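Print this page | E-mail this page

Ticket 339 — Label printer drops jobs after sleep
Site: Clunadton, packing office
Opened: 2022-09-03
Assigned: Karlijn Verbruggen
Status: Monitoring

Reported: Gadex label printer accepts the first job after an idle period, then holds the rest in the queue. Power cycling clears it. Fault present since the April driver update, more frequent now.

Checks:
Replaced network cable. No change.
Printed from a second workstation. Same fault, so the workstation is not the cause.
Pinged printer during a stall. It replies normally, but the print port refuses connections.
Event log shows 14 port timeouts, all after sleep.

The printer had a dynamic address and the queue was bound to the old one by host name. Set a fixed address ending in 122 and recreated the port. Stalls continued but cleared without a restart.

Disabled status polling on the queue. Sleep timer changed from 300 seconds to off in the printer menu. The setting does not survive a firmware reset, so re-enter it if Bosman reloads the firmware.

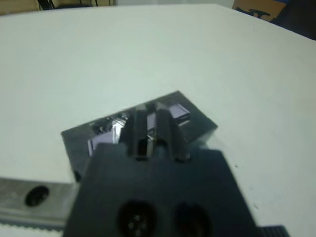

Test batch sent after a long idle period, all labels printed in order. The Harnen office runs the same driver with polling enabled and has not reported the fault — leave that queue alone for now. Reopen if jobs hold again, and attach the port log before restarting anything.

Contact the service desk | Copyright Clunadton IT Support | Back to top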